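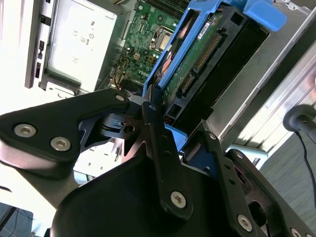
Martti Leinonen thinks I am wasting my time. A desktop that has reached the age where you need to open it, he wrote after my last column, should go to the recycler, and the money saved on parts and afternoons should go toward a new one. He added that most people will never lift the side panel and should not be told to.

I have heard this from several readers now, and I disagree with most of it.

Start with the cost. The machine I write on is a Tadadden tower I bought used. Since then I have replaced a fan, added memory and swapped the hard drive for a solid state one. The parts came to less than a third of what a comparable new computer would cost me. The work took 4 evenings, and I am slow. A new tower would have taken an evening too, by the time I had moved my files and found my passwords.

Then there is the question of who should do it. People who change their own wiper blades will tell you they could never work inside a computer. The inside of a desktop is easier to learn than they expect. There is a power supply in a metal box, a motherboard, a heatsink, some drives and the cables between them. Most of it is held by screws. You shut the machine down, unplug it, touch bare metal on the case and take a picture before you move any cable. The one thing I tell everybody to leave closed is the power supply. It can hold a charge after the plug is out. If it fails, replace the whole unit.

Martti has a point about some machines. My sister owns a slim Poluvetti with the memory soldered down and a power connector that fits no other brand. When the supply died, the maker wanted more for the part than the computer was worth. I told her to let it go. That was a decision somebody made at the design stage, and buyers should hold it against them. An ordinary supply in an ordinary case can be bought in any town with a computer shop.

I would like stores to say, on the shelf tag, which parts can be changed and whether they are standard sizes. It would take 6 lines of print. Zasero already puts something close to that in its manuals, though you have to get to the back pages to find it.

Until then, check before you buy. Ask to see the case with the panel off. If the clerk won't do it, or can't, I would look at a different computer.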